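Esodside is delighted to share that our parts-sorting bench in Guimarães is open to neighbors, schools and repair groups from May, and we couldn't be happier to be putting the kettle on for the first visitors.

## Small parts, sorted with care

The bench is for the little things left over when an appliance comes apart: circuit boards, short lengths of wire, sockets and their cables. Parts start out in a steel tray lined with white paper and go from there to the yellow trays on either side of the table.
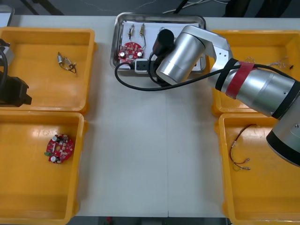 "I grew up with a biscuit tin full of odd wires, and I suspect a good many of our visitors did too," says Ronaldo Coutinho of Esodside. "It's lovely to see each bit get a place of its own, even the plain ones."

Wiring gets the same attention as the boards, right down to the green-and-yellow earth wires.

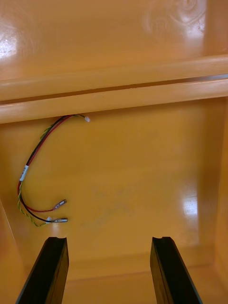

Our friends at Jasta will be lending a hand with the school visits, which are open to groups of up to 14 (with two adults, please), and each visit ends with coffee, juice and plenty of time for questions.

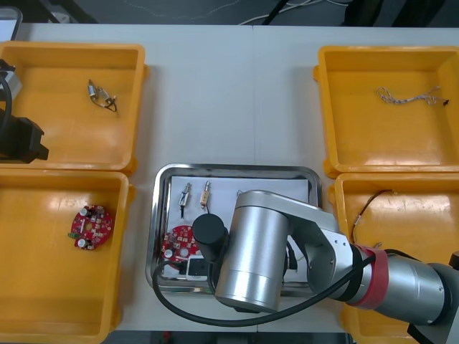

## Planning a visit

Sessions begin at 11 in the morning and places are free. Groups coming from Rirnomberg are warmly welcome and should write to the Esodside visits desk, marked for Ronaldo Coutinho.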